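Washing microfibre: fabric softener, temperature and lint
Board: Cleaning and Laundry > Cloths, Mops and Pads
Started March 2019

weftcount
I run the laundry side of a small contract cleaning outfit and we are replacing most of our cloths this year. The current stock is Mellor general purpose, 80/20 polyester/polyamide, colour coded. They are rated by the seller for 300 washes at 60 degrees. In practice they stop picking up grease well before that. They still look fine, but they push water along the surface and leave a film on glass.

Present routine:
1. Shake out, pre-rinse cold.
2. 60 degree main wash, non-bio powder, no softener.
3. Two rinses.
4. Tumble on low, 40 minutes.

Cloths are washed with nothing else. Water is hard here. Has anyone measured what kills them first, the heat or the detergent residue?

dampdust
Residue, nearly always. Powder in hard water leaves insoluble matter in the split fibres. Change to a liquid and use less of it. Half the dose on the bottle is plenty for cloths that have only seen dust and light kitchen soil.

Also check your tumble temperature with a proper probe. "Low" on our old machine was 76 at the drum outlet, and that is high enough to start curling the fibre ends if the load is small.

greyscale_b
Disagree on the powder. Zeolite powders do leave residue, but a decent powder has more builder in it than a liquid, and in hard water you need the builder. If you go to liquid and half the dose you will have clean-looking cloths full of lime and body fat. I would keep the powder and add a third rinse.

dampdust
A third rinse in hard water is a third dose of calcium.

greyscale_b
It is also a third chance to get the surfactant out. The calcium in one rinse is small next to what the surfactant is holding on to. Anyone can test this: put a washed cloth in a clear jar of warm water, shake it for a minute, look at the foam. If it foams, you are under-rinsing. If it doesn't foam and the cloth still won't absorb, it is scale or heat.

weftcount
Did the jar test on six cloths from the cupboard. Four foamed. The two that didn't were the newest.

pinwheel77
What colours foamed? I have had trouble with the pink ones (washroom, here) and assumed it was the acid cleaner used with them. Yellow and blue from the same batch are in better shape.

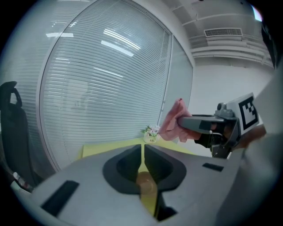

Re: Colour and wear

weftcount
Three pink, one green. Ours are pink for basins and tiles, green for kitchens. I hadn't connected it with the colour.

hobnail
Dye has very little to do with it. The pink ones get the washroom product, that is the whole difference. If the descaler is phosphoric based and the cloth goes in the bag unrinsed, it sits there until wash day. Polyamide doesn't like acid. Polyester hardly cares. Over time you lose the polyamide part of the split fibre and what remains is a polyester cloth that repels water.

Rinse them at the sink before they go in the bag.

pinwheel77
Thanks. Ours sit in the bag from Friday to Monday, so that fits.

dampdust
Fits, but the contact strength matters. Washroom cleaner at working dilution is weak. I had a set of Pinine cloths soaking at working dilution for a week as a trial and could see no change in uptake, weighed before and after. Neat product is another matter.

hobnail
One week is one week. Run it for a year of weekends.

dampdust
Fair, although then you have a year of wash cycles in there as well and can't separate them.

Re: Measuring uptake

greyscale_b
For anyone doing this by weight, please state the method. Mine:
- Dry cloth overnight on a rack, indoors, not tumbled.
- Weigh.
- Submerge flat in a tray of tap water for one minute.
- Lift by two corners, drain for one minute.
- Weigh again.

Ratio of the second weight to the first. A new 300 gsm cloth gives me between six and seven. Under four, I demote it to floors. Lifting by one corner gives a lower number than lifting by two, so don't mix them.

weftcount
Scales resolution?

greyscale_b
One gram. Good enough for a cloth of 40 x 40. If you use the thin glass cloths get something finer.

mopbucketeer
Uptake is the wrong test. A bath towel has excellent uptake and is useless on glass. You want to know what the cloth leaves behind. Wipe a measured amount of water over a tile, weigh the tile.

greyscale_b
I agree in principle. In practice I have 800 cloths in circulation and a tray.

mopbucketeer
Then sample them. You don't need to test all of them by either method.

Re: Replacements

weftcount
Back to the original purchase. Quotes so far, per cloth, ex VAT, on an order of 1,000:
Mellor, as now: 52p
Pinine, 320 gsm: 61p
Drudlow, 350 gsm, overlocked edge: 74p

The Drudlow is the only one sold as suitable for 90 degrees. We don't need 90 for offices but we have one nursery contract which asks for it.

hobnail
Used Drudlow for two years. The cloth is fine. The overlock thread is cotton and shrinks at 90, so the edges pull in and the cloth goes to a dish shape. It still cleans. It doesn't fold flat, and that annoys people who fold to eight faces.

pinwheel77
Mine were polyester thread and did not do that. They may have changed it. Ask for a sample and boil it.

dampdust
Buy Drudlow for the nursery only and keep the cheap ones elsewhere. I would spend the difference on a softener unit for the water supply. Ours is a Flullusska twin tank, 145 litres to a regeneration on the setting we use, and powder use dropped by roughly a third.

greyscale_b
145 litres is very low for a twin tank. Is that per cylinder?

dampdust
Per cylinder, yes, and on the shortest setting. Our water is very hard.

weftcount
Samples of Pinine and Drudlow requested. In the meantime I have moved the pink cloths to a sink rinse before bagging, added the third rinse and left the powder alone. Will weigh twenty of each colour now and again in September.

mopbucketeer
Changing two things at once.

weftcount
Yes. Green gets the third rinse only, so there is a comparison of sorts.

hobnail
Mark the cloths. Laundry pen on the label, they all look alike after ten washes.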